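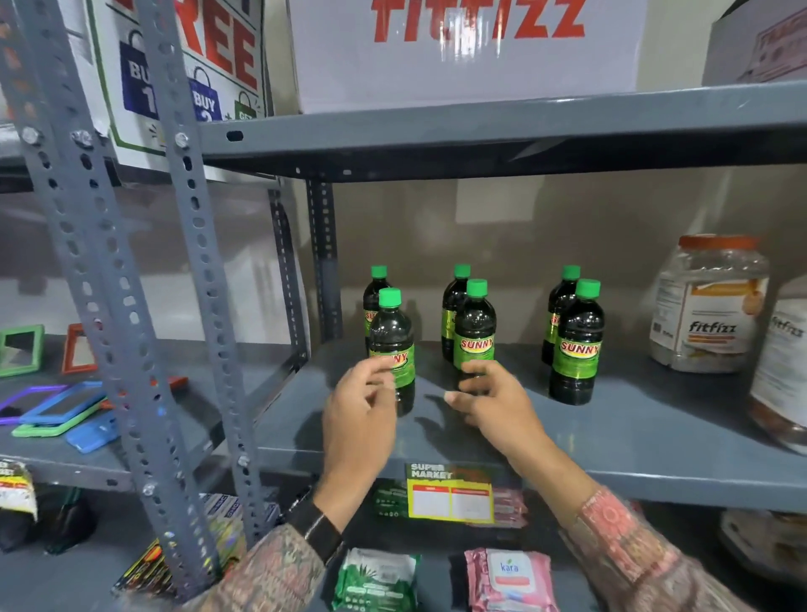
Print this article | E-mail this article

4. Date order on shallow shelves

4.1 Scope of this section

Section 3 dealt with deep shelving, where stock is held five or more units from front to back and the rear units cannot be reached without moving the front ones. This section deals with shallow shelving, where stock stands two or three units deep. Shallow shelving is common in small grocery stores, in the back rooms of larger ones, and in any store that has fitted slotted-angle racks in place of gondola units. It is usually assumed that date order is easier to keep on such shelves. The staff member can see and reach every unit, and a full rotation of the section takes only a few moves. The results below do not support this assumption in its general form.

A section of shelf is said to be in date order when no unit stands in front of a unit with an earlier date. Units side by side are not compared. A section holding units of a single date is in order by definition and was left out of the counts, as was any section with only one row.

4.2 Stores and procedure

The sample consists of 40 stores in and near Jendley, all independent or belonging to the Ní Chonaill group. All take packaged drinks, canned goods and dry goods from the same wholesaler, Padusard, so that differences in the dates of incoming stock between stores are small. Padusard ships in date order from its own floor, but a delivery may contain two dates when a pallet is split. Drivers leave the goods at the rear door and take no part in shelving.

Each store was visited once in April, in the morning, before the day's delivery. The observer recorded the product, the depth of the shelf in units, the date on every unit and the position of every unit. Dates printed on the neck or cap were read without moving the item. Where the date was on the base, the item was lifted and put back in the same place. Store staff were told that the visit concerned shelving but not that it concerned dates.

The sections recorded were those carrying still and carbonated drinks in bottles, canned vegetables, and dry goods in bags. Figure 4 shows a drinks section of the kind considered: soda bottles with green screw caps on a gray metal shelf, arranged in three pairs with one bottle of each pair slightly behind the other. In the notation of Section 2 this is a three-facing, two-deep section. Chilled sections were not recorded, for the reason that chilled stock in these stores moves too quickly for two dates to meet.

4.3 Results

In all, 235 sections met the conditions of 4.1. Of these, 113 were out of date order. The share is only slightly lower than the share found for deep shelves in Section 3, and the difference is too small to carry any weight given the way the stores were chosen.

The two kinds of shelf differ in the form the fault takes. On deep shelves the usual fault was a block: a whole delivery had been placed in front of older stock, and the older stock stayed together at the rear. On shallow shelves blocks were rare. The usual fault was a single pair in the wrong order, with the pairs on either side correct. We call this a scattered fault. A scattered fault is harder to find by a quick check, as the person checking tends to read the date on one facing and take it as a sign of the rest. Several sections that had been signed as checked on the store's own sheet contained scattered faults.

Bottled drinks had the highest share of faulty sections, followed by dry goods in bags and then by canned vegetables. The order was the same in the independent stores and in the Ní Chonaill stores. Bottles also showed the widest spread of dates within a single section. In the worst case the rear unit of one pair was already past its date while the front unit of the same pair had come in with the most recent delivery.

4.4 Sources of the scattered fault

Three sources can be separated, though not in every case.

The first is top-up filling. When a customer takes the front unit of a pair, the gap is filled from the front, as this is quicker than pulling the rear unit forward and filling behind it. The saving in time is slight for each unit but the practice is habitual. It accounts for faults only in places where a sale has been made since the last full rotation, and so it produces exactly the pattern seen: some pairs wrong, their neighbors right.

The second is customer handling. A customer who reaches past the front unit to take the rear one leaves the older unit in place, which does not itself produce a fault. A customer who takes out both, compares them and returns them may do so in either order. We watched this happen in four stores but have no measure of how often it occurs. It is likely to matter more for bottles than for cans, given that the date on a bottle can often be read while it is being held.

The third is facing up at the end of the day. Staff pull stock to the front edge so that the shelf looks full, and where a facing is empty they move a unit across from a neighboring one. The moved unit may be older or newer than the unit it is placed in front of. In stores where facing up is done by evening staff who do not also fill, the share of scattered faults was higher. This comparison rests on a small number of stores and should be read with care.

4.5 Effect of stock software

Some of the stores use Flisow to record deliveries. Flisow holds a date for each case received and prints a list of lines due for checking. It was expected that these stores would do better. For canned vegetables they did. For bottled drinks there was no visible difference between stores with the software and stores without it. The list directs staff to the product line but not to the facing, and once staff reach the shelf the check proceeds as it would anywhere else. The software also assumes that cases are sold in the order received — an assumption that fails as soon as one scattered fault is present, after which the printed list shows the line as clear while an old unit remains on the shelf.

4.6 Limits

The stores are close together and share one wholesaler. Each was seen once. A single visit gives the state of a shelf and not the path by which it reached that state, and the account in 4.4 relies on staff interviews and on what was seen during the visits. Sections with two dates are themselves more likely to be slow-moving ones, so the share reported in 4.3 applies to mixed-date sections only and says nothing of stock as a whole. Waste was not weighed or priced. Section 5 takes up the cost of rotation in staff time, using the delivery records of the Ní Chonaill stores.

Print this article | E-mail this article

Reader comments (3)

Posted September 20, 2019
Did you look at whether the racks were filled from the back? We have two open-backed racks in the stock room and filling from behind fixed most of this for us. It does not work against a wall, obviously.

Reply from the authors
Nine of the recorded sections were on open-backed racks. All nine were in order, but we left the comparison out because they came from only two stores. It will be mentioned in a revised version.

Posted by a reader
I manage a small store and the part on evening staff matches what I see. Ours face up very neatly and the dates are all over the place by morning. I would like to see the same count done on bread. Also the link to the appendix tables goes to the Section 3 tables, please check it.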